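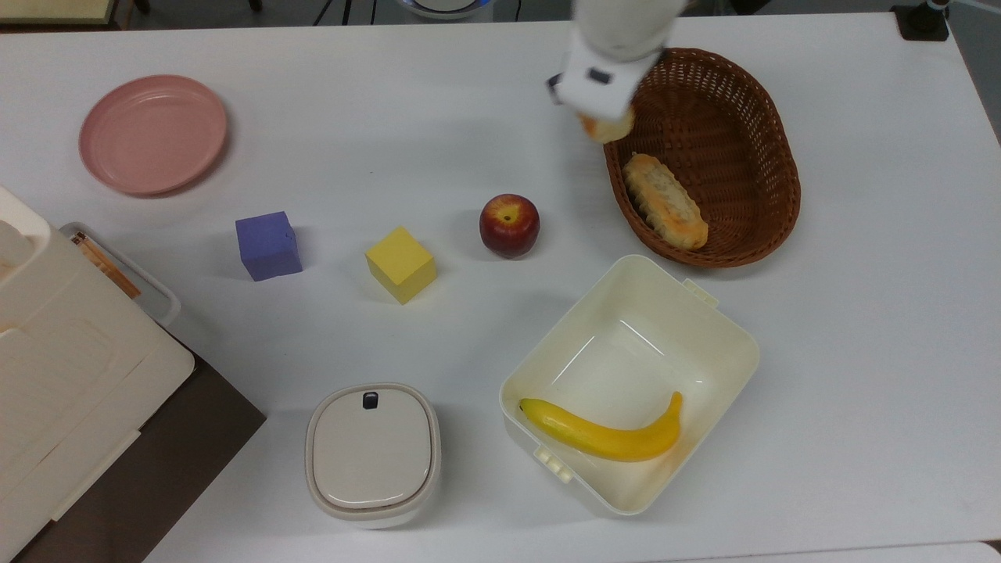
Bread in a wicker basket, with a pink plate alongside.

The Sistside bread swap is back this Thursday, and I'm going to need a bigger bag. If you missed the last one (shame on you!), you bring a loaf, you take a loaf, and you stand around talking about crust until somebody starts stacking the chairs.

Doors open at 6 p.m. in the old Ulter building, up the ramp and past the bike racks. Nigel Staniforth is running it again. He told me they had 35 loaves on the tables last time and ran out of rye before I'd even found a place to park, so get there early if rye is your thing. It's very much mine.

The big change is that you don't have to bake. Bought bread is fine now, as long as it comes from a shop in the neighborhood - Devadiga on the corner is staying open late and will slice anything you buy for free. I know a few of the regulars grumbled about that. I was one of them for a day or two, and then my starter died, so I've come around.
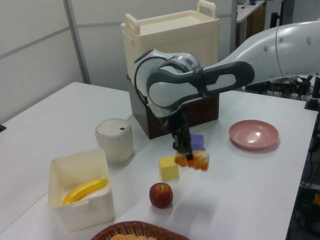 Urmas Krūmiņa is giving a short talk at 7 on what to do with stale bread, which I've been asking for since June. He makes a sweet rye soup with dried fruit that my kids ate two bowls of without a single complaint, and he's promised to bring copies of the recipe. Last time he talked for 50 minutes, so "short" may be hopeful.

Entry costs $2, and that goes toward a secondhand oven for the Sanau kitchen upstairs. They need $1000 and they're a bit over halfway there. Please label your loaf if it has nuts or seeds in it, and bring your own bag or a clean dish towel to carry your new one home. Leftovers go to the Sanau breakfast table on Friday morning.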